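4.3 Closing up a jacket

Of all the chores we asked our two-handed machine to try, the one that taught us the most was also the one that looked the least like work. Fastening a jacket is something most of us do on the way out of the door with our minds on the bus, and when Roswitha Stöckli first put it on the list in February there was a fair amount of good-natured grumbling that it would be too easy to fill a section. We would like to record here that she was right to insist, and that we have been eating our words ever since.

It may help to set the task beside its neighbours. Wiping a table (Section 4.1) forgives almost everything: if the cloth lands a hand's width from where it was meant to, the table is still a little cleaner than before, and the next stroke can make up the difference. Sorting cutlery (Section 4.2) forgives rather less, but a spoon at least keeps its shape while you are making up your mind about it. A jacket does neither. It lies differently each time it is put down, it shifts when it is touched, and the part that matters most is a very small thing sitting in a very large heap of cloth. Anyone who has dressed a wriggling toddler will know the feeling, though we grant that our jackets never ran off down the hall.

We kept the rules as plain as we could. A garment was dropped on the work surface from a modest height and was not tidied afterwards. The machine then had to find the fastener, take hold of whatever hung from it, steady the cloth with its other hand and move the slider along the track by a useful amount. We made 79 attempts in all, shared among 14 garments, and each attempt was given three minutes, after which Inna Nazarenko called time and the jacket was picked up and dropped again. The machine worked from its wrist views and from one fixed view overhead. The control program, which we call Clava, was the same one used for the cutlery and was not changed for cloth apart from a softer limit on how hard the fingers may close. That limit was set by Maksym Dmytriv after an early trial on an old anorak of his, which he has been very kind about.

We scored each attempt by the stage it reached, and this turned out to be a better choice than the plain pass or fail we had planned at first. A plain score would have told us only that jackets are hard. The stages told us where the trouble lay, and it was seldom where we had guessed. We had expected the pull on the slider to be the sticking point, because that is where our own thumbs have to work. In practice, once the fingers had a good grip on the tab and the other hand was holding the cloth below it, the slider usually came along without much fuss. The trouble came earlier, in the search and in the approach.

The search first. From overhead, a fastener in the same colour as the cloth around it is close to invisible, and a fold can throw a line of shadow that looks a great deal more like a zip than the zip does. Clava was drawn again and again to seams, to hems and to the ribbing of cuffs, all of which are long, raised and evenly marked. Printed lettering misled it too, where the edge of a pale letter crossed a crease. Bringing a wrist down close settled most of these doubts, but a close view brings a trouble of its own, in that the machine can now see the teeth perfectly well and has very little idea which end of the jacket it is looking at. Jocelyn Macaraeg compared it to reading a map through a drinking straw, and we have not found a better way to put it.

Then the approach. A pull can be a ring, a flat tab or a bit of cord, and each wants to be taken from a different side. A ring lying flat offers its edge to a finger coming straight down and very little else. A tab stands up more readily but swings away at a touch — often under the very fold the machine has just moved aside. Add to this that the fingers are a good deal bulkier than the thing they are after, so that by the time they are close enough to take hold they have begun to press on the cloth, and the cloth has begun to carry the pull somewhere else. Figure 6 gives an idea of the sizes involved. 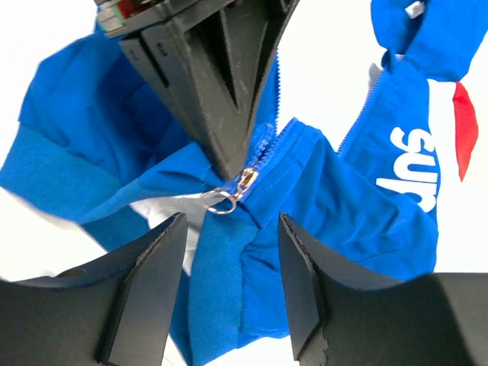
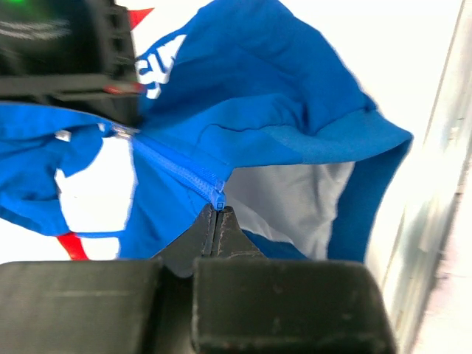
Figure 6. Gripper fingers at work on the zips of a blue jacket, seen from the wrist.

We tried three remedies, and we set them down in the order we came to them, which was not the order of their worth. The first was simply to go slower. This helped the grip a little and cost so much time that several attempts ran out while the fingers were still on their way. The second was to have the supporting hand press the cloth flat near the slider before the other hand came in. It worked nicely on thin shells and badly on anything lined, where the outer layer slid about over the inner one and took the slider with it. The third was suggested by Zoriana Harasym, who had been watching her own hands for a week: do not aim for the pull at all, but take a generous pinch of cloth beside the track, lift, and let the pull hang free. Gravity then does what our planning could not. We had spent a good part of the winter trying to keep the jacket still, and it was a little humbling to find that picking it up was the kinder course.

Lifting is no cure for everything. On heavier coats the pinch slipped, and where a ribbed band met the foot of the zip the cloth bunched so thickly that the pull lay against it even when raised. Nor have we touched the step most people would think of as the real chore, that of fitting the two halves together at the bottom before the slider can run. Every garment in this section was laid down with its halves already joined. We say so plainly as we have seen short films of such tasks, our own among them, that leave the viewer with a rosier notion.

Could one of these machines be of use in a laundry room or a mending shop as matters stand? For closing zips before a wash, where a missed jacket can go back in the pile and no one is waiting at the door, we think it may be close. For helping a person into a coat, we would not yet put it near anyone. The cloth would be moving, the person would be moving, and three minutes is a long while to stand with your arms out.

4.4 gives the same treatment to buttons, on which we were able to say rather less.

Recent items
Drustirano workshop notes: choosing a work surface for cloth
Folding towels in pairs, and why the second towel is harder
Trallura: a shared set of wrist views from kitchen chores
Soft limits for hard fingers
The Prokopenko bench, revised parts list
Sorting cutlery by touch after the lights go out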